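Knitted Dishcloths in Three Stitches: Project Report
Viola Carbone
Textiles Elective, 2025-10-24

The project compared garter stitch, seed stitch and waffle stitch for an everyday kitchen dishcloth. I wanted to know which one soaked up the most water and which one kept its shape after washing.

All the cloths were knitted in Starkura, an undyed cotton yarn, on the same pair of needles. I made 9 cloths, three in each stitch. The pattern was my own, adapted from a square in the Preder workbook. Seed stitch took the longest because I kept losing my place in the row and had to rip back twice.

Each cloth was soaked, left to drip for 2 minutes and then weighed. After that they all went through 7 warm washes and were dried flat. I measured the sides before the first wash and after the last one.

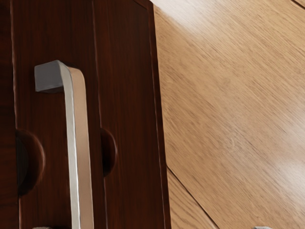 Figure 1. Cabinet front with long metal bar handle, simulated view.

Waffle stitch held the most water in every round. It also pulled in the most across the width, and one cloth ended up clearly narrower at the top than at the bottom. Garter stitch stretched lengthwise when it was wet but went back to nearly square once dry. Seed stitch changed the least and had the flattest edges.

In total I used 521 grams of yarn, including the swatches. The last waffle cloth was finished with a ball of Bajpai cotton after the Starkura ran out, so its weight should be read with some caution.

For daily use I would pick seed stitch. Waffle is better for wiping up spills if the shape does not matter. In November I plan to repeat the washing test with a cotton and linen blend from Trerkley, using the same needles and the same number of stitches.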